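About Rirodine

We're a small outfit teaching robots to tidy up after people. Bedrooms mostly. Started by Sérgio Seixas and Tsung-han Lai, now 19 of us, sharing a building with Celtari, who make the wheels.

Most about pages skip the bad bits. Ours starts with one. Last April a Falcão arm didn't stop when it was told to. It was clearing a bed, Ilídio Simões hit the stop button, and the arm carried on for 5 seconds. Long time when your sleeve is near it. No one hurt, one lamp gone. The fault was ours: stop signal sent over the same link as the video, link was full, signal sat in the queue behind the pictures. Daft in hindsight.

So we pulled everything off the floor for 30 days and rewired. The stop now has its own line and cuts power at the arm. Shinji Sekiguchi wrote the new checks and he's the one who signs them, not the person running the job.

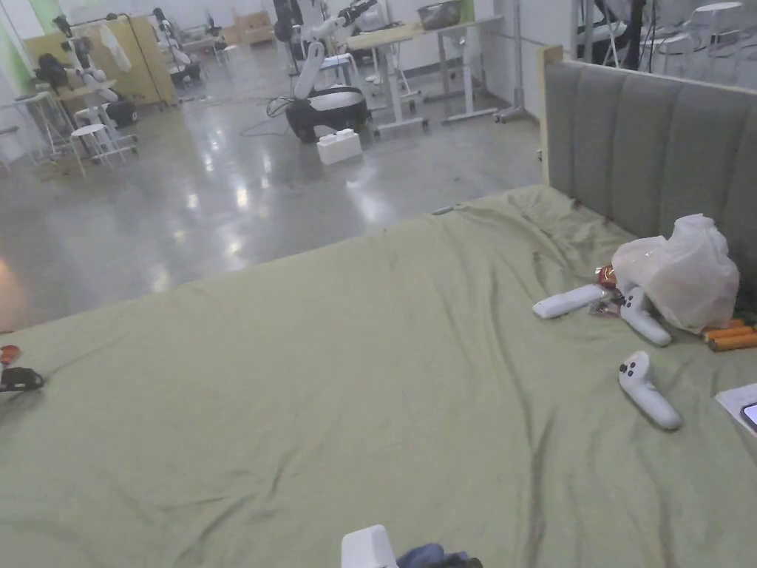

The bedroom corner at our workshop: controllers, batteries and a snack wrapper on the green sheet, arm on its base beyond.

Since then, 600 stop tests, all logged, late ones included. Yes there were late ones. Two, both traced to a worn conector, both arms out of use the same afternoon. We send the log to anyone who buys from us and anyone thinking of it.

What we do now: bed clearing, sorting small stuff, a trial at Zistport on guest rooms. What we dont do yet: anything with a person in the bed. Ask again later.

Seen a fault on one of ours? Stop it, leave it where it is, ring the workshop. Sérgio Cardoso picks up from 8 am.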